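The Banana Standard

The dishwasher at Fankhauser's had been broken since the summer, so when Fotier wrote to say they were looking for a kitchen in which to prove that their arm could wash up, Marichka Horobets replied in under a minute. She asked one question. Did it do pans?

"In principle," wrote Fotier.

They sent Danylo Skoryk, who was young and wore a lanyard even in bed, according to his landlady. He spent most of October at a desk in the back office, building a second kitchen inside his laptop. The arm had to practise there first. In the second kitchen nothing broke and the taps never dripped, and the counters were whiter than anything Fankhauser's had owned in its history.

"Where's the grease?" said Finbarr Keane, who had come in to peel potatoes and stayed to look over shoulders.

"We don't simulate grease."

"You don't simulate grease," said Finbarr. He went back to his potatoes and could be heard repeating it to them.

The task was simple enough to be printed on a card, and Danylo had printed it on a card. Take the plate out of the sink. Leave the food. Put the plate where plates go. He had given the arm 632 goes at it by the end of the first week, all of them overnight, and each morning Marichka put her head round the door with her coat still on.

"Well?"

"It's learning."

"My nephew's learning. Has it lifted a plate?"

"It's lifted the banana."

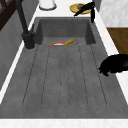
Marichka considered this. She had run kitchens for 20 years and had trained up boys who couldn't tell a colander from a hat, and she believed in giving people time. But she had never had one who was asked for a plate and came back with fruit.

"Why is there a banana in the sink at all?" she said.

"It's a distractor."

"It's a banana. In my kitchen, if there's a banana in the sink, I want a name."

Danylo explained that the real world was full of unexpected objects and the arm must be ready for them. Marichka said the real world was full of roasting tins with lamb welded to the bottom, and could he put one of those in? He wrote it down. He wrote everything down, and as far as she could tell it all went to a man called Radymyr Zakharchenko, who replied to each message with a thumb.

By the second week the arm was getting the plate 362 times out of 632, and Fotier were so pleased that they issued a statement. It used the word "dexterous" twice. Finbarr worked out on the back of a menu what would happen to him if he dropped a plate as often as that, and pinned the result above the potato sack.

Then the real arm came. It arrived from Prerkulwood in a crate the size of a wardrobe, and it took Danylo and Hryhorii Kovalchuk, the night porter, until nearly midnight to bolt it down beside the big sink. Hryhorii had washed up at Fankhauser's for 8 years. He did it with the radio on and a tea towel over one shoulder, and he had not been consulted about any of this.

"So this is the fellow," he said.

"It won't replace you," said Danylo, who had been told to say so.

"What time does it finish?"

"It doesn't need to finish."

"Then it's got nothing to hurry for," said Hryhorii, and turned the radio up.

Danylo ran the water, put in one plate, and pressed the key. The arm swung out over the sink and stopped. It hung there for a good while, the way Finbarr did in front of an open fridge. It dipped, came up, and dipped again a little to the left.

"What's it doing?" said Marichka.

"Looking."

"The plate's there. It's the only thing there."

Danylo scrolled. He went rather pink. He asked, in a low voice, whether there was any fruit on the premises.

There was one banana, and it was Finbarr's, and he had plans for it. Negotiations took some minutes. When at last it was laid in the sink beside the plate, the arm gave a small whirr, went straight down and took hold of the plate by the rim. It lifted it clear and set it in the rack as gently as you like. Even Hryhorii turned round.

"It's still dirty," he said.

Danylo looked at the card. Take the plate out of the sink. Leave the food. Put the plate where plates go.

"Washing's the next phase," he said.

Marichka took her coat off the hook. Behind her Hryhorii reached past the arm for the plate, gave it four seconds with the brush and put it back in the rack, then started on the lamb tins. Finbarr wanted to know if he could have his banana back now or if it was on the payroll.

More short fiction
The Lift at Flovullow
Two Sugars, No Receipt
A Hoover for Aunt Bettina
What the Till Said

Contact the editors | Stories remain the copyright of their authors | Back to top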